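Bench notebook, July, equipment planning
Started 9.40, tea at some point, still going at 3

Money first. Left in the pot for this half: 572. Not much. Anything over 100 needs a second signature so I'd like to keep most lines under that.

Wants list as of this morning
- finger pads for the grippers, Tivitz, 27 a set. Need two sets, one per arm. Prob four to have spares
- spare wrist camera cable
- new table covering, the present one has scuffs
- more bowls, second size
- cable tray for under the front edge

Went through the bowl job with the wrist view up, to decide whether we go for the longer fingers. Kadosov quote says longer ones are a straight swap. Fine, but at a rim grasp one finger has to go down inside the bowl and the other stays outside, and I want to know what extra length does to us at the bottom of a shallow bowl. My feeling is we'd touch down before we closed. Measure bowl depth before ordering!! Not the catalogue depth, ours.
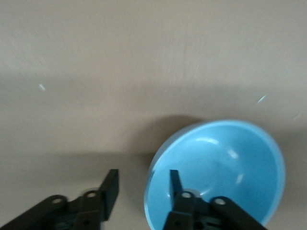
Wrist view, blue bowl, right finger over the bowl and the left one outside it.

Other thing from the wrist view: the arm shades its own work. Dark band right across the table. Also bright glints on the glaze. So a lamp goes on the list, something soft and from the side if we can clamp it. Gallardo do one with a dimmer, price to be confirmed, I've rung twice. Alternative is matt bowls, cheaper. Green one is matt already, so try like for like before spending on lights.

Table space next, as it decides wether we buy the bigger top. 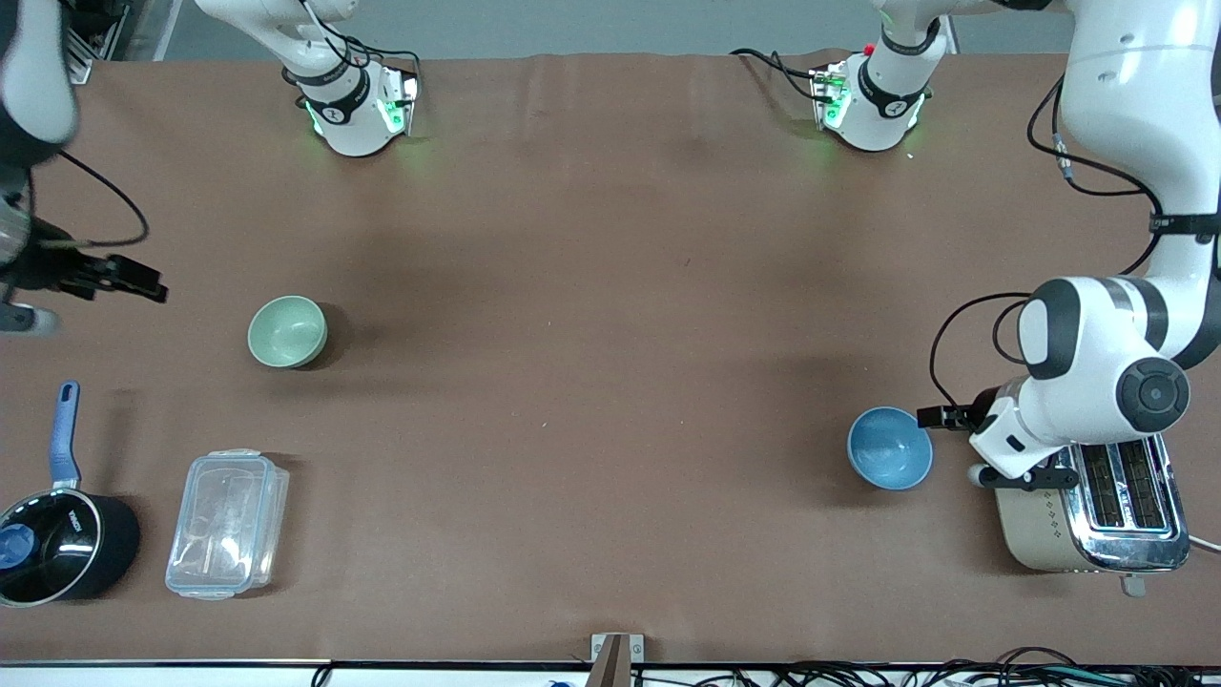

Page last changed: July, 15:12

Both arms over it and the props spread out, two bowls, toaster, saucepan with lid, clear food box. Fits. But the blue bowl and toaster are close together under the left arm and I wouldn't want to add a kettle on that side. Left half has the green bowl, pan and box, bit more give there.

Bigger top from Nosent is 500. That's nearly the whole pot and leaves 72, which doesn't even cover the four pad sets (108). So no, not this half. Ask again when the next lot comes in. Meanwhile fewer props out per run, costs nothing.

Cables: tangle along the bottom right past the table edge needs sorting before anything else gets plugged in. Tray moves up the list. Toaster lead goes off to the right as well, want a proper fixed route for it. Check what's in the stores cupboard before buying clips, pretty sure there's a bag.

Second container, same shape but not clear? Can see the table straight through this one. Keep the clear one as the hard case, get an opaque one for the easy case. Few quid.

Order of buying, for now
1 pads, two sets now (54), two later, keeps it under the signature limit
2 cable tray
3 opaque box, matt bowl
4 lamp, if Gallardo ever ring back
5 longer fingers, HOLD till depth is measured
6 big top, next half

To do: ask Tivitz if the pads come with screws, last quote didnt say. Check delivery, they added it on at the end last time. Depth gauge is in the second drawer.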